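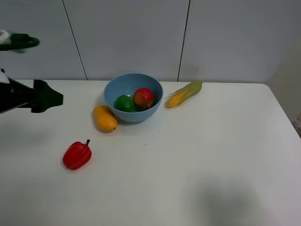

Lime and mango in the bowl; yellow mango, corn and red pepper on the table. The fruit in the bowl is artificial.

The case for a bowl with rules

Orla Mac Mathúna
2021-12-05

A fruit bowl is a storage container with an open top. It is usually treated as an ornament, and most of the trouble people have with it follows from that. Items are added because they are colourful or because there is a gap on the rim, and after a week the bowl contains keys, a pepper, two batteries and a lime of uncertain age. My view is that a bowl on a table or worktop should have a defined content, a defined limit and a defined place, and that this applies with equal force when the contents are artificial.

I should state my interest. I fit out show kitchens and rental flats in Oketport, and a fair part of the work is the final dressing: the board, the jar, the tea towel, the bowl. I use artificial fruit in almost all of them. Real fruit in an empty flat ripens at its own rate, attracts flies and leaves a ring on the surface beneath. Artificial fruit does none of these things. It collects dust, which can be washed off, and it fades if it is left on a south-facing sill.

The common objection to artificial fruit is that it deceives. I do not find this persuasive. The person viewing a flat does not intend to eat the mango. The fruit is there to indicate the scale of the worktop and to show that the surface is large enough to be used while something else is standing on it. A replica does that job as well as the original. What does mislead is an arrangement that no household could keep, such as a bowl piled so high that removing one item would bring down the rest. That is a fault of quantity, and it can be committed just as easily with real oranges.

The first rule concerns the limit. Contents should rest below the rim or be held by it. An item whose widest part stands clear of the rim is supported only by its neighbours and will move when they do. Replicas are worse in this respect than real fruit, for reasons of mass. A hollow mango has very little weight to hold it in place, and its surface has less grip than skin. If the worktop is knocked, the upper layer goes first. I fill to one layer, and allow a second item to lean against the first only if both also touch the wall of the bowl.

The second rule concerns content. A fruit bowl is for fruit that keeps at room temperature and is eaten or cut from the whole. Apples, limes, mangoes, oranges and peaches all qualify. I am aware that a pepper is botanically a fruit, and that a kernel of corn is too. Neither point is of any use in a kitchen. Peppers are kept in the refrigerator in most houses, and corn in the husk is bought to be cooked the same day. An ear of corn also presents a plain geometrical difficulty. It is long, it tapers, and the husk end is wider and lighter than the cob. Laid across a round bowl it bridges the rim and prevents access to anything below. Stood upright it falls over. The correct place for corn is flat on the table beside the bowl, where it can lie without rolling and where it reads at once as something that is about to be dealt with.

Kathleen Horgan disagrees with me on this. She has dressed kitchens for longer than I have, and her position is that a mixed bowl looks like a house where shopping has just been brought in. I accept that it does. I would add that shopping which has just been brought in is the least settled condition a kitchen can be in, and I can see no advantage in making it permanent. If the intention is to suggest fresh produce, two or three items on the bare table next to a modest bowl will suggest it better, and the bowl remains usable.

The third rule concerns order of filling, and here I am stricter than most people think the subject deserves. Long items go in first and to the back. A mango, or anything of that form, should lie against the rear wall at a slant, so that the curve of the bowl carries its length. Round items then go in front, the smallest lowest. A lime makes a good wedge at the bottom. If the round items are put in first, the long one has to lie on top of them, and it will turn or slide until it finds the rim.

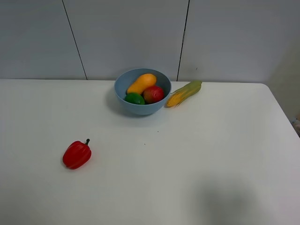 The same order holds for real fruit, with one addition. Whatever needs eating soonest should be at the front, even if this gives a poorer fit. Dark patches develop at points of contact, so soft fruit ought to have as few of those as possible, and a peach should never be at the bottom. With replicas the question does not arise and the fit alone can decide.

Colour is the matter on which clients have the most to say and on which I have the least. A pale bowl is easier to work with than a patterned one. Blue is a sound choice in particular, as very little fruit is blue and the edge of each item stays distinct. Red next to green is legible from across a room. Yellow against a white wall is weaker, and I prefer to have something darker in front of it. I would not go further than this. I have been shown schemes in which the fruit was selected to match a splashback, and the result in each case was a bowl containing one kind of thing, which looked like stock.

Surface finish deserves more attention than it gets. Replica limes and peppers are generally made too glossy, and under strong ceiling lights they show a hard white highlight that real skin breaks up. A wipe with a barely damp cloth and no polish is the best that can be done. Furniture spray makes matters worse and leaves a film that holds dust. The Salloleo replicas I bought in January were supplied with an even satin finish on everything, including the limes, and they have been the easiest to place of any set I own. Their peaches are slightly oversized. I have stopped using those in the smaller flats, where they make the worktop look shallower than it is.

Scale matters more on a small surface than on a large one. The Skaltmont side table, which I specify often, has a top 1000 mm long and 595 mm deep. One bowl set near the back leaves clear space in front for a plate, a laptop or a chopping board. One bowl set in the centre divides the same top into two areas, neither of which is much use. Centring is an instinct derived from dining tables, where people sit on all sides and the middle is out of reach anyway. On a table against a wall the back edge is the part that is out of reach, and that is where the bowl belongs. I leave 60 mm between the bowl and the wall so that a hand or a cloth can pass behind it.

White tops raise the question of marks. A white surface is bright and it photographs well, and it shows every crumb and speck that lands on it. Some fitters avoid it for this reason. I regard it as an argument in favour. Dirt that can be seen is removed, and the speckled worktops sold as practical are practical only in the sense that they conceal the need to wipe them. The bowl should be lifted and the area beneath it cleaned each time the rest is cleaned. With real fruit in it this is a two-handed job, and another reason to keep the quantity down.

As to the bowl itself, I recommend plastic for rental flats, and I am used to being told that this is mean. Brennan, who supply most of my tableware, list 16 bowls in their current range, and the stoneware ones are handsome. They are also heavy, they scratch a matt top when pushed, and if one is dropped it takes a piece out of whatever it lands on. A plastic bowl with a thick rim can be moved by a child. The rim does most of the work, both in stiffening the wall and in giving the fingers something to hold, and a thin-rimmed bowl in the same material is a poor substitute at any price. The base should be wide enough that the bowl does not rock when one side is loaded. I test this in the shop by pressing on the rim with one finger.

There remains the matter of what to do with items that do not qualify. My answer is that they should be left out on the table for as long as they are in use and then put where they are normally kept. A pepper set well apart on a clear surface looks deliberate enough. The difficulty begins when it is pushed into the bowl to tidy the table, at which point the table is clear, the bowl is overfull, and the next person who wants a lime has to take out a pepper to get it.

Kathleen has asked me to record that she still puts the corn in. She uses a wider bowl than I do, with a lower wall, and I concede that in that bowl it stays where it is put.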